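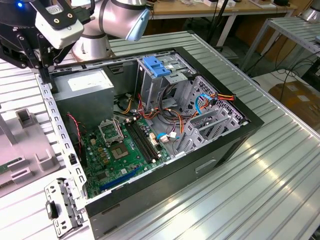

El ruido que más cansa es el que uno ya dejó de oír, nos escribió una lectora de la sala de estudio en la primera encuesta, y con esa frase arrancó Dulla, nuestro proyecto de segundo cuatrimestre sobre el sonido en la biblioteca.

Queríamos saber cuánto suena de verdad un lugar "silencioso". ¡Bastante! Tomamos 184 mediciones en 27 puntos, entre las nueve de la mañana y el cierre, y en noviembre, con los parciales encima, el promedio de la planta baja llegó a 48 decibeles.

Resultados

La zona más ruidosa no fue la entrada (todos habíamos apostado por ella) sino el pasillo de las revistas, donde el techo es bajo y las sillas se arrastran sobre baldosa. En el primer piso, con alfombra, la diferencia se nota apenas uno sube, y nos encantó verla aparecer tan clara en las curvas.

Método

Sonómetro a la altura de la cabeza de una persona sentada, cinco minutos por punto, ventanas cerradas. Repetimos las lecturas del pasillo porque la primera tanda coincidió con una mudanza de estantes.

Pendiente: probar fieltros en las patas de las sillas y volver a medir los mismos puntos en marzo.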